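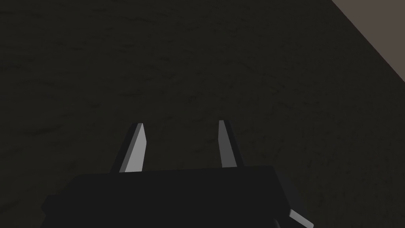
# Fadari gripper comparison

The **Fadari gripper comparison** is a set of simulated trials for comparing grippers and wrist cameras on two-armed robots. It was drawn up at Prirkby by Tahmineh Alipour and Lăcrămioara Manole, and is used there and at Skostham. All trials are run in software, and no physical arm is needed.

## Set-up

The robot model has two arms, each ending in a gripper with two fingers. The walls are given a dark, mottled texture and the furniture is kept pale and plain. Three views are recorded: one from each wrist and one from the body, looking forward over the robot's own chest.

The main task uses a small cabinet and a key. One arm holds the key while the other is left free. A full series has 50 starts for each gripper, with the cabinet shifted slightly between them.
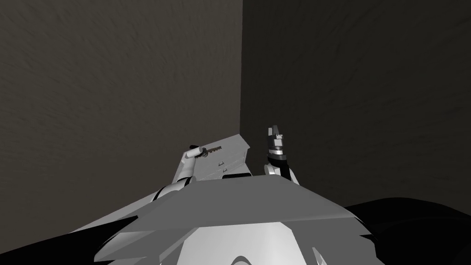

*Body view, with the key held in the left gripper and the right gripper open.*

## Grippers and controllers

The standard gripper has tapered fingers with flat inner faces. Alipour chose it as the baseline as its narrow tips hide little of the wrist view. The alternative, known as the Dinu pattern, has broader pads that hold thin objects more firmly but cover more of the picture.

Each gripper is tried with 2 controllers. The first follows a planned path and ignores the cameras once the arm has begun to move. The second corrects the path from the wrist view - it is slower, and depends on the fingertips standing out from whatever lies behind them. Dark backgrounds were added for this reason in February, after early runs against pale walls were judged too easy.

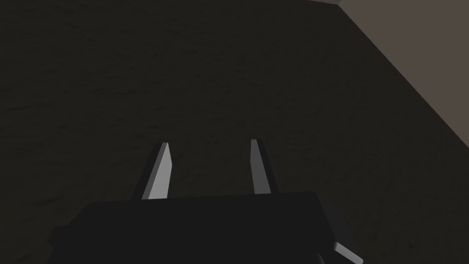
Manole's notes treat the open position as a test in its own right. Before every series the fingers are opened fully and the controller has to find both tips without help. A series that fails this check is logged but left out of the comparison.

## Results

The first round at Prirkby logged 649 runs, of which 289 used the Dinu pattern. The broader pads dropped the key less often, while the tapered fingers gave the camera-led controller fewer false corrections. Skostham later repeated the round with a wider camera lens and found the gap between the grippers to be smaller.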